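Flistby Setlists

Song lists from 58 club shows by country and bluegrass bands, typed up from paper sheets and fan notes.

Contents
shows.csv – one row per show: band, venue, month
songs.csv – almost 1000 rows, in playing order
covers.csv – songs first recorded by someone else

Known gaps
Encores are missing for 9 shows. Medleys are split into separate rows.
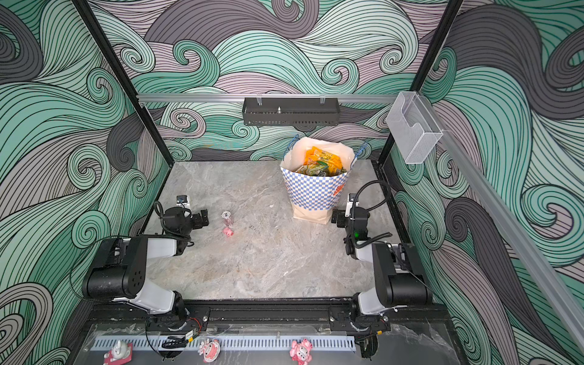 Paper setlists are kept by venue, with Cendard and Bangera done so far. The Wotimgate sheets come next and should go in a bag like the blue-and-white checkered one with rope handles. Scans are not included.

Last update: April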